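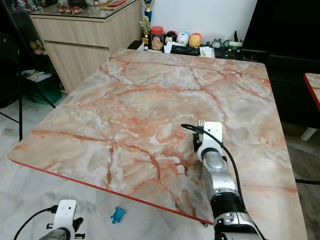 Marble-look table, one fork. Lunch thread, sorry it's long

1/ Day 4 of eating at my desk and I've had enough. So: a proper half hour, sat at a table, phone face down. Trying it till July

2/ Started because Canan Tatlı at work goes out every single day. Rain, deadlines, whatever. Comes back at two in a much better mood than the rest of us

3/ Went to Worku first. Lentils, flatbread, cabbage thing with loads of ginger. Full till bedtime. Queue moves quick if you get there before 12.30

4/ Saststead caff is cheaper but they stop hot food at 1 and they mean it. Had a scone. Fine scone

5/ Packed lunch days: cold noodles, cucumber, peanut butter + soy + lime. Make the sauce the night befor or you won't bother

6/ Things I've stopped buying: the meal deal. Worked out 13 of them last month!! Mostly egg

7/ Someone asked about walking. Round the pond and back is 3,000 steps, leaves me ten mins to eat, bit tight. Doing it Tuesdays only

8/ Boss hasn't said anything. Nothing has caught fire. Emails were all still there at two

9/ Anyone know if the soup place by Lurkska does small portions? Their normal one is massive and I fell alseep in a meeting

10/ Noodle recipe in replies when I find where I wrote it down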